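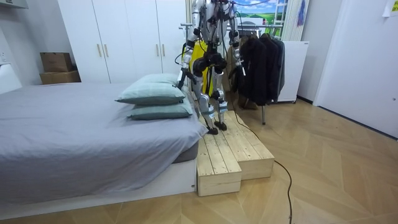
Staris at the Ostemmont site wrote in to ask whether the robot really has to be up on the step before recording starts, or whether it can climb on once the session is running. Up first, please! I tried it the other way in August and spent an evening deleting files.

4. Setting up a bedroom session

4.1 Put the platform by the foot of the bed and push down on each box in turn. If either one rocks, move it until it doesn't.

4.2 Stand the robot on the higher box with both feet flat on top. Two of you should do this bit, one on each side, and keep the power off until you've both let go.

4.3 Lay the cable out across the floor in loose curves and leave plenty of slack.

CAUTION: Keep your own feet out of those curves. I've stepped in one myself and it gave the whole leg a tug.

4.4 Smooth the sheet. A few creases are fine (I like a few, they're good for the model), but get rid of anything lumpy.

4.5 Hang one garment on the nearer rail of the drying rack. Pick something that stands out from the bedding, and let it hang in its own folds. It's tempting to tidy the sleeves, I know!

4.6 Open the Vurham recorder, choose "Garments, hanging" and check the head view before you go any further. You want the hanger, the rail and a good stretch of bed all showing at once.

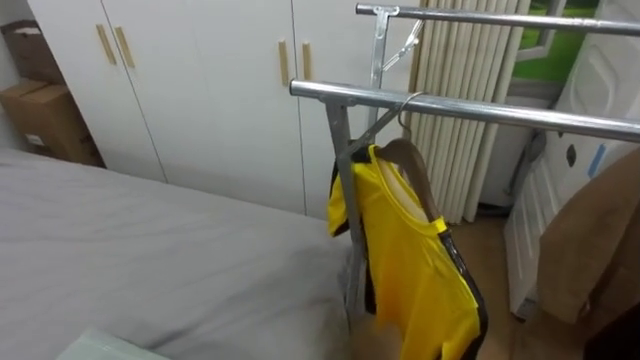 Fig. 2. Head view, yellow top on the nearer rail, arms out of view.

4.7 Wait for the counter to read 300, then start. Each example ends when you press the pedal, so press it once and firmly. A double press saves an empty example, and those are a pain to find later.

4.8 Do 33 examples, then stop for a proper break. My moves get sloppy after that and the Shabalala model copies sloppy moves very faithfully.

NOTE: Bad tries are worth keeping if you mark them. Press M straight after the pedal and type a word or two, such as "missed hook" or "slipped". We had 1410 examples in the first batch and the marked ones got used as well.

4.9 Change the garment and go back to 4.5. The platform stays where it is until you've finished the whole set.

If the recorder shows error 2, see section 7 before you restart anything.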